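Limescale in the kettle was the first sign. The second was the shower at the Odevwood flat, which had dropped to a dribble by August even though the stopcock was fully open. Proltport water is hard, and the previous tenant had evidently left the shower head alone.

I took the head off and soaked it in citric acid solution. Vinegar works too but it smells, and it is slower at the same price. Two heaped tablespoons per litre of warm water is enough. The rubber nozzles can be rubbed clear with a thumb after an hour. Flow improved slightly, so the head was only part of the problem.
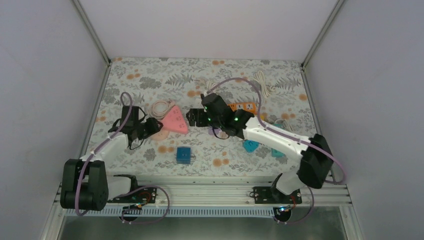 A reader going by Polberg wrote in after the last post to point out that the inlet filter is the usual culprit, and that descaling the head first is doing the job backwards. Fair. On this mixer there are two filters, one behind each connection to the wall, and both need the water off before you touch them.

The order I used:

1. Close the isolating valves, or the main stopcock if there are none.
2. Open the shower to drain what is left in the bar.
3. Undo the two large nuts with a smooth-jawed spanner. Toothed grips will mark the chrome.
4. Pull out the mesh discs and note which way round they sit.

The hot side was nearly solid. The cold side had grit in it but no scale to speak of, as you would expect, given that scale comes out of the water when it is heated. Both went into the same acid bath for 3 hours. I refitted them with new fibre washers, the old ones having gone flat and hard.
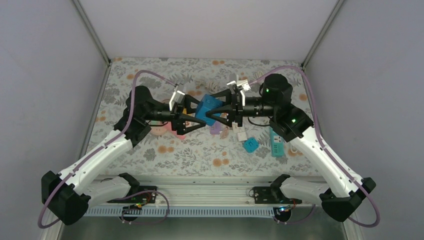 Flow at the head, measured with a bucket and a phone timer, is now 6 litres a minute. I did not measure it beforehand, so I can't give a ratio – it was bad enough that rinsing shampoo took patience.

The thermostatic cartridge is still stiff at the hot end of its travel. Hirano list a replacement but only for the later body, and the splines look different in the drawing. I will take the old one out and measure it before ordering. Until then the filters are going on the same reminder as the kettle.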